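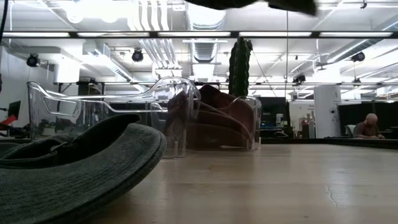

I have a rule about souvenirs, and the rule is that they have to do something. I made it up after the last move, when I unpacked 11 boxes and found that two of them held nothing but little objects I had bought because I was in a good mood near a gift shop. So this month I finally started the Big Sort, and I'm doing it in batches on a table at the shared office, because my apartment has no surface bigger than a cutting board. The current batch is a dark grayish-green cap, a couple of clear plastic things shaped a bit like tiny chairs (or open baskets, I go back and forth), something plush and maroon, and a tall green cactus that will never need water as far as I'm concerned. You would think a group like that would take five minutes. It took most of an afternoon and a large coffee.

The cap first. I bought it in Antunes on a trip where it rained the whole time, and I wore it so much that I don't look right to myself in those vacation photos without it. The brim is stiff and ribbed and it has started curling up at the edge, and I kind of love it that way. My sister keeps telling me you can steam a brim flat over a kettle. Maybe! I don't want to. The cap stays, and it's going on the hook by my front door where I can grab it.

The clear plastic pieces are harder. They came from Biluvex, the housewares place that used to be next to the train station and had everything on wire shelves up to the ceiling. I paid 15 dollars for both, and for a while the bigger one held my mail and the smaller one held keys and that one glove. I like that you can see through them, so they don't make a crowded shelf look more crowded. I don't like that they show every single fingerprint, and those long looping handles catch on my sleeves. For now they're in the maybe pile (yes, there's a maybe pile, I know what the books say about maybe piles).

Then the maroon plush. All lumps and folds, extremely soft, zero purpose. It has been on every couch I've owned and it has survived three roommates and a flood in the laundry room. By my own rule it should go. I picked it up to put it in the donation bag and ended up holding it through an entire phone call, so I guess what it does is get held during phone calls. Stays.

The cactus was a housewarming present to myself when I moved to the building on Girnodik Street. I'd killed a real one by then, plus a fern, plus some mint, and mint is supposed to be unkillable. This one looks great next to a lamp. I'm giving it the spot at the end of my bookshelf, and I might get it a nicer pot.

One practical thing I learned, in case you're doing the same: wash the clear plastic with dish soap and lukewarm water and dry it with a soft cloth. I used a paper towel on an old tray once and it scratched like crazy.

Next up is the box marked Tukgate, all the stuff from the year I lived up there. It's mostly mugs.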